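Rechercher sur le blog OK

Accueil | Carnets | Graines et semis | Liens | Écrire

Mes tomates de l'été, enfin le bilan !

29 août 2020

Je sors du jardin avec les mains vertes et cette odeur de feuille de tomate qui ne part pas au savon (j'adore, je sais que tout le monde ne partage pas). Cette année j'avais semé 15 variétés, et je peux le dire maintenant que les cageots débordent dans l'entrée : c'est ma plus belle saison depuis que je cultive ce bout de terrain derrière la gare de Galtitz.

La grande surprise, c'est la Nisbet. Je l'avais prise un peu au hasard à la bourse aux graines de Trelten, en novembre, sur la seule foi d'une étiquette qui disait « rose, côtelée, tardive ». Tardive, mon œil ! Les premières étaient mûres avant mes cœurs-de-bœuf, et quel goût, mes amis, presque sucré, avec une peau si fine qu'elle se fend dès qu'on la regarde de travers. Il faut la manger le jour même, debout dans l'allée de préférence, avec le sel dans la poche.

Les noires ont bien donné aussi, malgré le coup de chaud de juillet. J'ai paillé très épais, avec la tonte séchée du voisin, et je n'ai arrosé que deux fois par semaine, mais longuement, au pied, le soir. Une seule plante a eu le cul noir, la Rutow, une allongée pour la sauce. J'en ai quand même tiré 5 bocaux, et ils sont superbes. Le plus gros fruit de l'été pesait 26 grammes de moins que le kilo, j'étais folle de joie et un tout petit peu vexée.

Pour les graines, je fais fermenter la pulpe deux ou trois jours dans un verre d'eau, jusqu'à ce qu'une petite peau se forme en surface. Ça sent franchement mauvais, mettez le verre dehors ! Ensuite je rince dans une passoire à thé et j'étale sur une assiette, jamais sur du papier absorbant, sinon on y passe la soirée avec une pince à épiler.

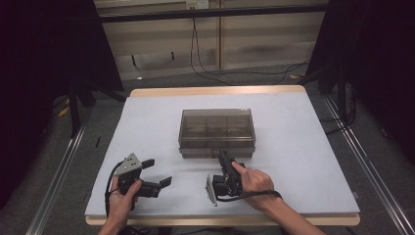 Quand elles crissent sous le doigt, elles sont prêtes. Je note toujours la variété et l'année tout de suite, parce qu'une graine de tomate ressemble terriblement à une autre graine de tomate, et j'ai déjà planté un rang entier de cerises à la place de mes tomates à farcir. Gardées au sec et au frais, les miennes lèvent encore très bien au bout de quatre ans.

L'an prochain je voudrais essayer deux ou trois vertes à maturité et refaire un rang complet de Nisbet, contre le mur cette fois. Si vous avez une bonne orange pas trop farineuse à me conseiller, je prends !

Publié dans Carnets | 111 lectures

Commentaires

Mirabelle : Ah, le verre qui sent mauvais, chez moi il a fini sur le rebord de la fenêtre des toilettes. Merci pour l'astuce de l'assiette.

potager_du_bas : La Nisbet a eu le mildiou ici, mais on a eu bien plus de pluie que vous. Vous taillez les gourmands ?

L'auteure : Très peu, j'enlève ceux du bas et je laisse filer le reste !

Lulu44 : Et la recette de la sauce, c'est pour quand ?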